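So we finally had the meeting about the creek.

I've been putting off writing this because I kept thinking there'd be news, and then there sort of was. For anyone who doesn't live over here, Isley is the low end of town, eight streets between the old rail bed and Pretell Creek, and when the creek comes up it comes up into us first. It did that in January, for the second time in two years. I got water in the garage and under the back steps and that was it. The folks on the creek side got it in their kitchens.

The meeting was in the school cafeteria, on those little round stools bolted to the tables, so everybody over forty was in pain before it even started. A woman from the county went through the map. The short version is that the flood line has moved and it now runs right down the middle of Skistolska Street, so one side is in and the other side is out. You can imagine how that went over! People who've waved at each other across that street for years were suddenly doing math about insurance.

Then Saulius Dzene got up. If you've ever bought tomatoes off a card table by the bridge, you've met Saulius. He wanted to know why the culvert at Kazlauskienė Park is the same size it was when he was a kid, when there's a whole shopping center's worth of parking lot draining into it now. And the county woman said, pretty fairly I thought, that the culvert is on the list. He asked where on the list. She said she'd have to get back to him. There was some groaning.

What they can offer right now is help raising furnaces and water heaters up off the floor, and a buyout for the worst houses if the owners want it. I have mixed feelings about the buyouts. I get it, I really do, but every house that goes is a gap, and I like my neighbors where they are. Vaida Ķēniņš told me in the parking lot that she's thinking about taking it. She's pulled up carpet twice and she says she can't sleep when it rains anymore. I didn't know what to say to that. I said I'd help her with the paperwork, which is about the only useful thing I know how to do. 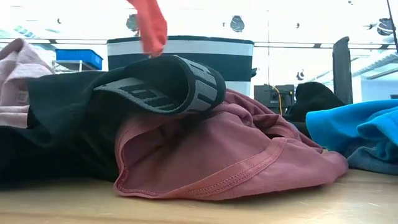

Anyway, the paperwork. It's long, and it asks for receipts from things people threw in a dumpster while standing in mud. If you had water in January and you took pictures, any pictures, even bad ones on your phone, please go find them and save them in two places. Write down what you lost while you still remember it. I did mine at the kitchen table in one evening and I kept thinking of more stuff for days — the good extension cords, my dad's waders, a box of canning jars.

I also signed up to check the rain gauge by the bridge, mornings before work. It's a plastic tube on a post and you write a number on a clipboard. I'm weirdly excited about it? If you see someone out there in a bathrobe and boots, say hi.

The next meeting is supposed to be about the culvert and only the culvert. I'll post the time when I hear it. Saulius is bringing his own map.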